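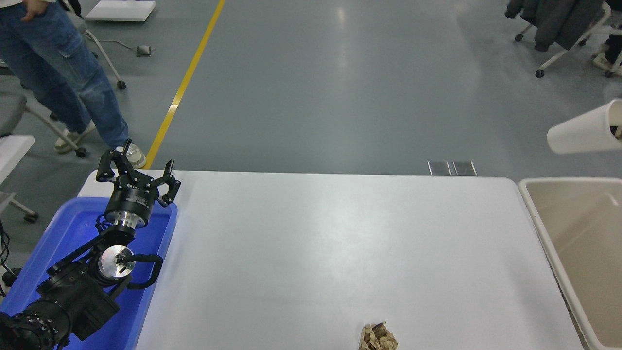

Photo: Huvon set-up guide, section 3. Tidying station with tray, table and bin.

3. Setting up a tidying task

Read this section before you give the arm its first chore. It covers clearing light waste and small items from a table into an open bin. Folding, wiping and washing up are covered in section 4, which also lists the chores we do not support yet.

3.1 What the arm can and cannot do

The Huvon arm with the Illa hand can pick up single, light objects from a flat surface and drop them into an open container. Crumpled paper is a good first object. It can be gripped from almost any side and it does not matter if it gets squashed.

The arm cannot yet be trusted with a whole table of mixed household things. It is slow with flat sheets, poor with anything clear or shiny, and it does not know the difference between rubbish and a letter you want to keep. Plan to stay nearby. A person will clear the same table faster, and for most homes and small workshops that will be true for some time. The arm is useful where the same small job comes up again and again and speed is not important.

Note: Earlier copies of this guide said the arm could sort waste by type. This was removed in version 18 of the software and has not been put back.

3.2 Laying out the station

1. Use a level table with a plain, matte top. A white top works well with brown paper and other dull items. Avoid patterned cloths.

2. Put the tray at one end of the table and the bin at the other, with the working area between them. Trays and bins with raised rims are fine.

3. Use an open-topped bin. Remove any lid, and take out any liner that hangs over the rim.

4. Choose a tray and a bin in different colours. If both are the same colour, Zoubi (the planning software) may mix them up after a restart.

5. Check that cables along the arm hang freely and do not catch on the tray when the wrist turns.

6. Move chairs back from the table. Mark the edge of the working zone with floor tape or paint if other people use the room.

Caution: Do not reach into the bin or across the tray while the arm is live. The fingers close without warning when the hand is looking for a grip.

3.3 Running the first pick

1. Switch on the arm and wait for the ready tone.

2. Open Zoubi and choose Chores, then Tidy, then New.

3. Fold the arm over the tray and press Set Rest. The arm will return to this position between jobs.

4. Touch the four corners of the working area on the screen. Keep the corners inside the table edge. Anything outside them will be left alone, including items on the floor.

5. Place one ball of crumpled paper inside the area. Do not add a second object until you have finished this section.

6. Set the speed to Low and press Start. Keep one hand on the stop button.

7. Watch the full movement: reach, grip, lift, carry, drop. If the paper falls short of the bin, press Stop, move the bin 3 cm closer and start again.

8. Repeat until you have 23 clean drops in a row. Then raise the speed to Medium.

Note: If the hand closes on air, the height setting is usually wrong. Press Set Height and lower the fingertips until they just touch the table.

3.4 Adding more objects

Add one kind of object at a time. Light cardboard, cloths and empty plastic tubs are the next easiest. Leave out full cups, glass, knives and anything with a loose lid. The hand can hold some of these, but it cannot tell when the contents are about to spill.

Keep a count of failed picks in the log page. We suggest 100 picks for each new object before you leave the arm to work from across the room. If more than 3 of them fail, go back to Low speed and check the lighting. Strong reflections from overhead lamps are a common cause - turn off the lamp nearest the table and try again.

Caution: Do not leave the arm running in an empty building, whatever the log says.

3.5 When you have finished

1. Press Rest and wait until the arm has folded over the tray.

2. Switch off at the base.

3. Empty the bin by hand and check it for anything that should not be there.

4. Save the log. If you use a Skaltero support plan, send it with your next report.

For gripper cleaning and finger pad changes, go to section 5.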